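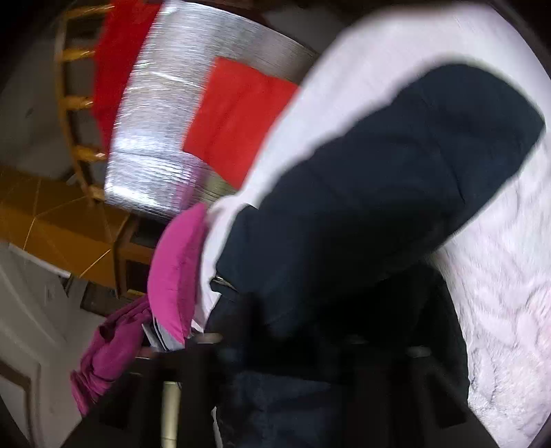
Anhang 1: dunkelblaue Steppjacke, Ärmel mit weißem Stoffstreifen

Hallo Liste,

Eero Kemppainen schrieb im April:
> Wer noch Wintersachen für den Flohmarkt in Okosholm hat, bitte
> vorher sortieren und flach gelegt abgeben. Gerollte Jacken nehmen
> wir nicht mehr an, die kriegen Knicke. Decken und Laken bitte
> extra. Letztes Mal kamen 148 Teile unsortiert.

Ich habe mit dem Sortieren angefangen. Die Steppjacke gebe ich ab, das weiße flauschige Stück behalte ich. Das rosa Kissen könnt ihr haben, falls jemand Kissen nimmt. Beim Stoff in Magenta bin ich unsicher, ob er zu den Decken zählt oder zu den Resten.

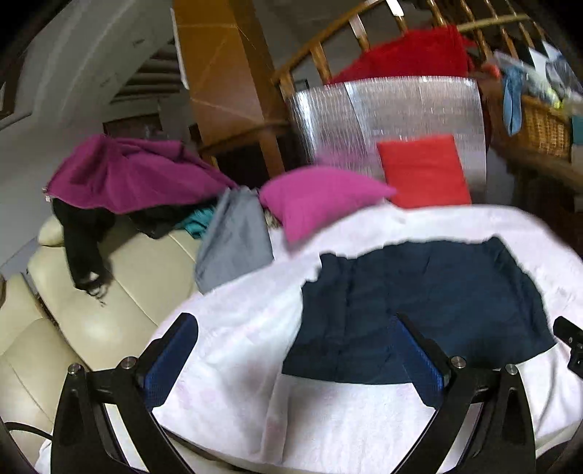

Zum Zusammenlegen nehme ich das Sofa mit einem Laken darüber, auf dem Tisch ist zu wenig Platz. Dunkle Sachen fusseln dort weniger als auf dem Teppich. Jedes Teil streiche ich erst glatt, dann Ränder nach innen, dann einmal quer.

Zwei Fragen noch: Kommen die Etiketten an den Kragen oder an den Reißverschluss? Und gilt Nummernblock 142 weiter für mich?

Kartons habe ich genug.

Gruß
Pentti Ojala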